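Packed or Picked Up? How Students in Brunton Get Their Lunch
Final project report, Introduction to Consumer Studies
Submitted May 17, 2022

Why we picked this topic

When our group first sat down to choose a subject, we had a long list of serious ideas, and then we spent most of the meeting talking about what we were going to eat afterward. By the end of the hour it was pretty clear what our project wanted to be. All four of us live off campus in Brunton, all of us are on campus over the noon hour most days, and all of us handle lunch in a completely different way. One of us cooks a big pot of something at the start of the week and eats it until it is gone. One buys everything. The other two do a bit of both and feel a little guilty about it.

So our question was a simple one. What makes a student bring lunch from home on one day and buy it on the next? We expected the answer to be money, and money does come into it, but we ended up spending a lot more of this report on time, refrigerators and microwaves than we had planned.

What other people have said

Our course reader has a chapter on convenience foods, and we leaned on it quite heavily in the beginning. The main idea we took from it is that people pay for convenience in different ways, with money, with planning, or with the trouble of carrying something around all day. We liked this because it gave us a way to talk about a squashed sandwich and an overpriced wrap in the same paragraph. We also read two earlier student reports kept in the department office, one on vending machines and one on coffee, and borrowed the layout of our survey from the second one.

How we did it

We wrote a short paper survey and handed it out in three places: the library entrance, the bus shelter on the north side, and the seating area outside the Midetti food hall. We received 600 completed surveys, which was far more than we had hoped for, and we would like to say thank you to everyone who stopped in the rain to fill one in. (The bus shelter was the best spot by a mile. People waiting for a bus will answer almost anything.)

After that we asked 40 of the people who answered to keep a lunch diary for two weeks. In the diary they wrote down what they ate, where it came from, what it cost if they bought it, and one sentence on why. The diaries gave us 1028 usable entries once we had taken out the blank ones and the ones that only said "see yesterday." The one-sentence reasons turned out to be the most enjoyable part of the whole project to read, and we have tried to let them guide the sections below.

What we found about bringing lunch

Some 70 percent of the survey answers said that the student had brought food from home at least once in the week before. The diaries told us more about what that means in practice. A packed lunch was very often leftovers, and the decision was made the night before, while the pan was still on the stove. People who did not cook dinner hardly ever packed anything the next morning. We found only a few entries where somebody got up and made a fresh lunch from scratch, and most of those were in the first three days of the diary, when we suspect everyone was on their best behavior.

The other big thing was the microwave line. There are two microwaves in the Firnura building and they are busy all through the noon hour. Again and again the diaries mentioned leaving good food in the bag because the wait was too long, then buying something cold and eating the leftovers at home for dinner. We had not thought to ask about this on the survey at all, and if we did it over, it would be the first question.

What we found about buying lunch

Students who bought lunch mostly did it close to their next class. The Lunano cafe came up the most, and it is neither the cheapest place nor the one with the biggest menu – it is just on the way. Several diary keepers walked past it twice a day and wrote that they went in "without deciding to."

Packaging mattered more than we thought it would. Many people wanted something they could close again and finish later, or that would not leak onto a laptop. Foil trays got mixed reviews. They hold heat nicely and stack well, but they bend in a backpack, and you cannot put them in most microwaves, so the second half of the meal has to be eaten cold or moved to a plate that nobody on campus has.

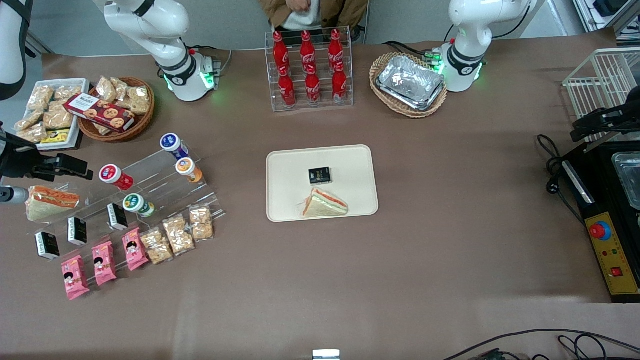 Figure 1. Packaged food, drinks and foil trays on a cloth-covered table.

Drinks were the quiet extra cost. Plenty of students who brought a meal from home still bought a drink to go with it, and they did not count that as buying lunch. In the diaries we did count it, which led to a friendly argument within our group that we never fully settled.

Limits of our study

We only asked people who were already on campus and had a minute to spare, so anyone who goes straight home at noon is missing. Two weeks is also short, and one of ours fell right before exams, when everybody's habits go a little strange. And we know that people who agree to keep a lunch diary probably care about lunch more than most.

Suggestions

We would ask the college to put a third microwave in the Firnura building and a shared refrigerator next to it, with a shelf for labeled containers. We would also love to see another group repeat the diary in July, when the food hall runs on shorter hours and the summer students have fewer places to go. Our blank survey and diary pages are in the appendix, and anyone is welcome to use them.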